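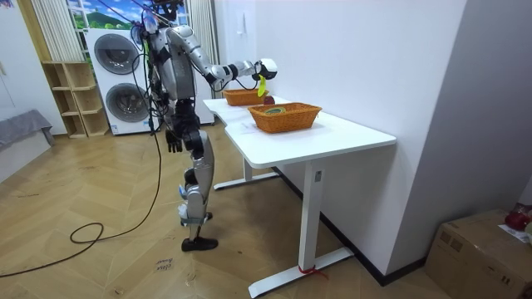

会议签到台要提前多久开?

比第一场开讲早一个半小时。如果会场门口只有一个入口,再早半小时。

这是我这几年做会务被问得最多的问题,所以先写答案。下面是七月在 Mirnell 会议中心那场行业年会的签到记录,拖到现在才整理出来,给以后自己查,也给要接手的同事看。

2018-11-08

报名系统用的是 Satti,截止时后台有1172个人。主办方一开始想按姓氏首字母分台,我不太赞成。中文名、英文名混在一起,很多人报名时填的是英文名,到了现场报的是中文名,排到前面才发现排错队。最后改成扫码签到,不分字母,哪个台空就去哪个台。只有嘉宾和媒体单独开了一个台。

扫码的前提是大家手里有码。会前两天我们发了一次短信,会前一晚又发了一次,第二次只发给没有点开过链接的人。短信里除了码,还写了从哪个门进。Mirnell 有南北两个门,导航默认带到北门,签到在南门。这一条第一次发的时候漏掉了,第二次才补上,早上还是有不少人从北门绕过来,进来时脸色都不太好。下次第一条短信就要写,而且写在最前面。 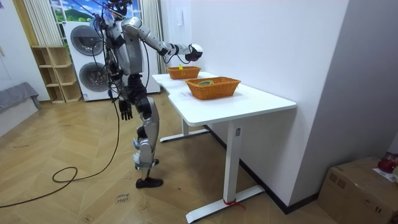 机器人的手臂伸在白色桌面上方

胸牌是另一件麻烦事。提前打印好按顺序码放,签到时要翻找,慢;现场打印不用找,但怕机器卡纸。这次是现场打印,机器从 Dresus 租的,合同里写明了备用机和一名驻场技术员。Edmund Tokarz 负责谈价,他坚持把备用机写进合同,当时我觉得多花钱,上午九点不到就有一台打印头出了问题,换机用了15分钟。那段时间旁边几个台的队明显变长,但没有停。

挂绳和卡套一共花了3236元,超了一点预算,原因是临时换过颜色。主办方的标识在会前三周改过一版,我们收到通知时挂绳已经下单。以后这类东西要等对方书面确认再下单,口头说“应该不会变了”不算数。

当天重打的胸牌有96张。我晚上把原因翻了一遍,最多的是公司名写了全称,字太小,本人要求改成简称;其次是职务变了;还有几位是姓名里的生僻字打不出来,变成了方框。生僻字完全可以提前查,从后台导出名单,用打印机的字体预览一遍就行。我把这一步加进了会前一周的清单。

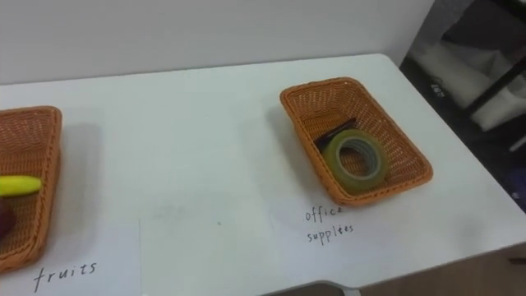
公司名的问题也能在报名时解决。报名页加一栏“胸牌显示名称”,限制字数,让填表的人自己决定怎么写。Satti 支持自定义字段,但是字段要在开放报名之前建好,中途加的话,前面已经报名的人那一栏是空的,还得一个一个去问。

人手方面,签到台的人前一天下午必须到现场走一遍流程。这次有两位是当天早上才来的,扫码枪会用,碰到查不到报名信息的人就不知道该往哪里送。Tumelo Adams 临时在台子侧面立了一张牌子,写“报名咨询”,自己坐过去处理,队伍才顺下来。这个位置以后固定设,要离主队伍远一点,中间留出转身的地方,还要有椅子。来咨询的人往往要翻邮件、打电话,站着弄很久。

网络也提一句。会场的无线网络人一多就慢,签到设备走的是单独拉的有线,没有出问题。拉线要提前向场地方申请,Mirnell 的规定是进场前五个工作日交表,过期加急另外收费。

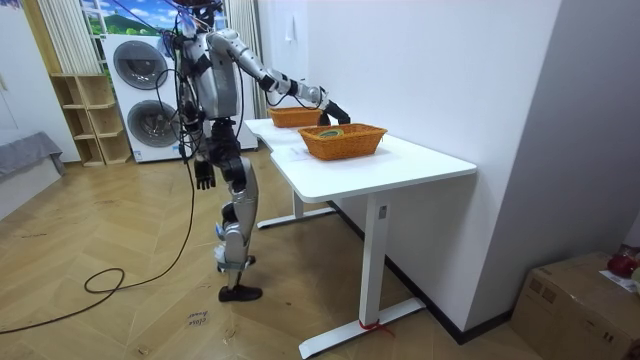

会后要收的东西

扫码枪、充电线、没用完的胸牌纸,当天清点,当天装箱,箱子外面贴清单。租来的打印机和技术员当面交接签字,有故障的那台单独注明,免得结账时再争。

签到数据当晚导出一份,第二天再导一份。两份数字会有出入,因为有人是下午才到的,还有人是代领胸牌,后来才在系统里改名字。给主办方的报告用第二天那份。

Fovuser 那边十二月还有一场小一点的,一个厅,半天。短信模板我已经改好了,入口写在第一句。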